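4.2 What people keep, and what they keep it in

The households of Prarnbridge were asked to list every container in the home that held something smaller than a matchbox. This proved unpopular. Of the 55 households that agreed to take part, 7 returned the form blank, one with a note suggesting we visit and look for ourselves. The remainder reported 3121 small objects, most of them buttons, screws and keys to doors long since replaced.

We had expected containers bought for the purpose to be better ordered than old biscuit tins. They were tidier for a while. In the Collik estate, where purpose-made boxes were most common, owners could name the contents of a box with confidence and were wrong over 17 times in the first round of visits alone. Tin owners claimed to know nothing and were seldom mistaken.

Dobre and Bestell, the two older districts, differed in their labels. Dobre favoured the single word "bits". Bestell residents wrote long and careful labels, then moved the contents elsewhere — usually in March, when cupboards were turned out.

Lids deserve a word. A hinged lid cannot be lost, and our respondents spoke of this with real warmth. Boxes of the hinged type (Figure 3) were kept longer than those with loose lids, even when cracked.

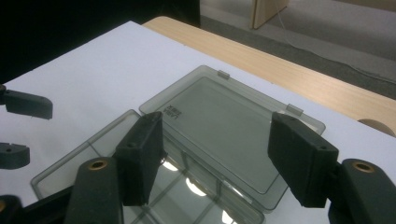 Figure 3. Hinged storage box in translucent grey plastic, open.

See-through sides made less difference than we had supposed. Respondents who could see into a box still opened it to check, and several then left it open on the table until supper.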